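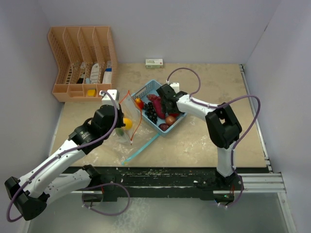
Womit fängt man an, wenn der Einkauf auf dem Tisch liegt?
Mit den Sachen, die Druck schlecht vertragen, also Trauben, Beeren und reife Pfirsiche.

Kurz warten, dann Begrüßung. Vortrag Vorratshaltung, Teil 2: Korb und Beutel. Dauer 30 Minuten, Fragen bitte sammeln.

Einstieg
Letztes Mal ging es um Gläser und Dosen. Heute frische Ware. In die Runde fragen: Wer lässt Obst in der Tüte liegen, in der es gekauft wurde? Hände zeigen lassen, nicht kommentieren.

Der Korb
Offener Korb mit Löchern in der Wand, damit Luft an die Ware kommt. Kunststoff lässt sich abwaschen, Weide sieht besser aus und nimmt Saft auf. Ich nehme zu Hause Kunststoff. Nicht höher füllen als zwei Lagen. Schwere Früchte nach unten, Trauben obenauf.
Zwiebeln gehören auf Dauer nicht zum Obst. Für den Weg vom Laden nach Hause ist es egal, danach kommen sie dunkel und trocken in ein eigenes Fach.
Äpfel ebenfalls getrennt -- sie geben Ethylen ab und lassen anderes schneller reifen. Hier kommt meistens die Frage nach Bananen. Antwort: aufhängen oder einzeln legen.

Der Beutel
Durchsichtig, damit man sieht, was drin ist. Zugband nur locker schließen. Trauben ungewaschen hineingeben, waschen erst vor dem Essen. Portionen von 200 Gramm reichen für eine Brotdose und etwas Reserve.
Zitrusfrüchte halten im Gemüsefach bei 8 Grad gut, müssen aber nicht in den Kühlschrank, wenn sie bald gegessen werden.

Nächste Folie.

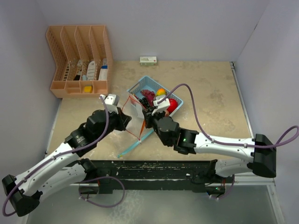 Abb. 2: Hellblauer Korb mit Obst, davor ein Klarsichtbeutel mit rotem Zugband

Folie stehen lassen, während ich über den Platz auf dem Tisch spreche. Korb in die Mitte, Beutel direkt daneben. Kleinkram kommt in einen Ständer mit Fächern hinten in der Ecke, sonst wandert er beim Sortieren mit. Hinweis auf den Ständer in der Ecke oben links: hohe Fächer hinten, flache vorn.

Übung
Jede Gruppe bekommt einen Korb, zwei Beutel und eine gemischte Kiste. 20 Teile einsortieren, danach Plätze tauschen und die Lösung der anderen ansehen. Kisten stehen im Raum Iltora, Schlüssel vorher holen.

Falls Zeit bleibt: Kartoffeln. Falls nicht, auf den Termin im Oktober verweisen. Handzettel liegen am Ausgang.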